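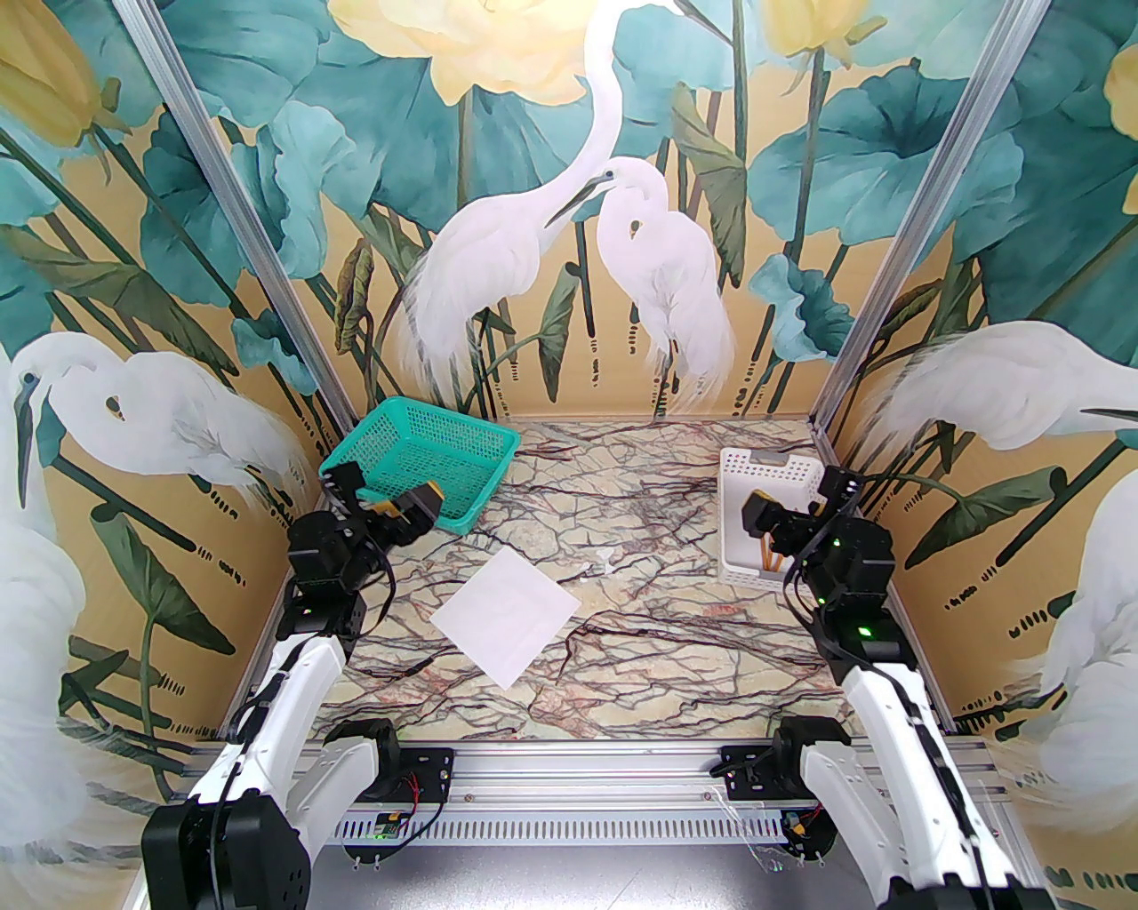 Capítulo 7
Zonas úmidas: onde a água encontra a terra

Quem já parou à beira de um brejo de manhãzinha sabe que o silêncio ali dura pouco. Sapos, insetos, aves pernaltas, peixes que saltam entre as plantas: tudo acontece ao mesmo tempo, num terreno que não é bem lago nem bem chão firme! É desse terreno que vamos tratar agora, e ele é um dos ambientes mais produtivos do planeta.

Chamamos de zona úmida toda área coberta ou encharcada por água durante pelo menos uma parte do ano. Entram na lista os pântanos, os manguezais, as várzeas, as lagoas costeiras e as turfeiras. A água pode ser doce, salobra ou salgada, parada ou corrente, e o nível quase sempre muda com as estações.

No capítulo anterior acompanhamos o rio Kallari da nascente até a foz. Vamos voltar a ele, mas desta vez olhando para as margens. Em maio, quando a cheia baixa, a planície de Drestent fica coberta por uma camada de lama escura e fértil, e em poucas semanas o verde toma conta de tudo (guarde essa imagem, ela vai reaparecer na seção 2). 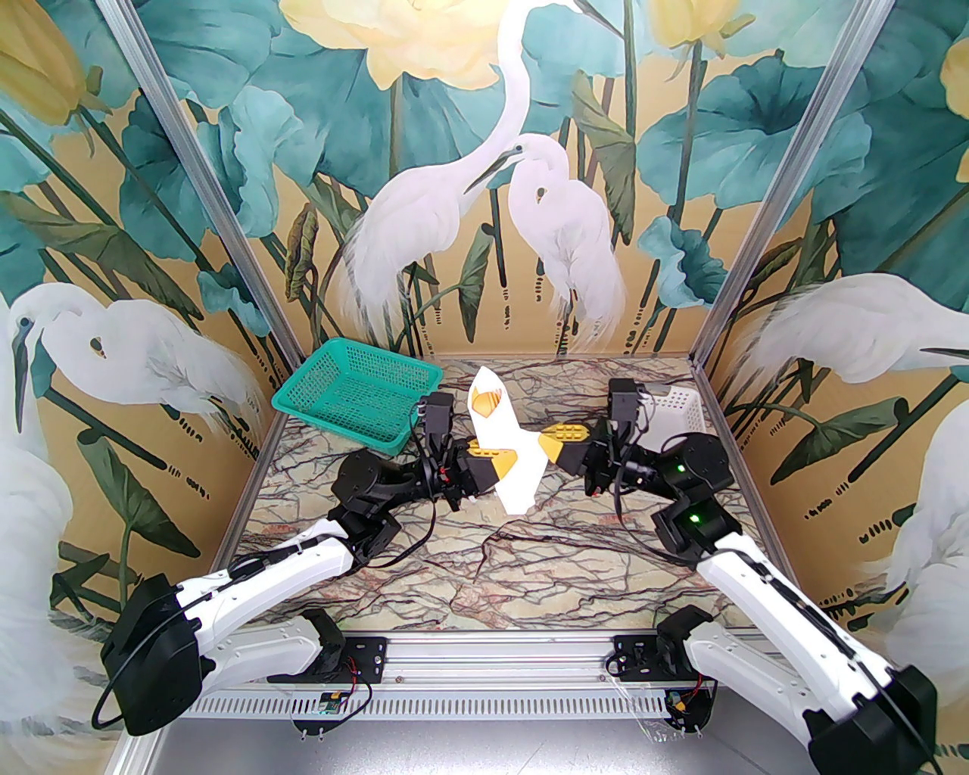
As plantas desses lugares resolveram um problema difícil: como respirar com as raízes mergulhadas em lama quase sem oxigênio. O lótus, por exemplo, tem canais de ar que percorrem o caule e levam oxigênio das folhas até a parte enterrada. Corte um talo e você verá os furinhos, que belo encanamento! As garças aproveitam a fartura de outro jeito, caçando na água rasa com suas pernas compridas e o pescoço em forma de S.

Ao longo do capítulo, compararemos a planície de Drestent com a lagoa de Rulport, onde a maré entra 2 vezes por dia e a vegetação precisa suportar o sal.

Antes de começar
Existe alguma área alagada perto da sua escola? Procure-a num mapa e anote de onde vem a água e para onde ela vai. Você usará essas anotações na atividade 8.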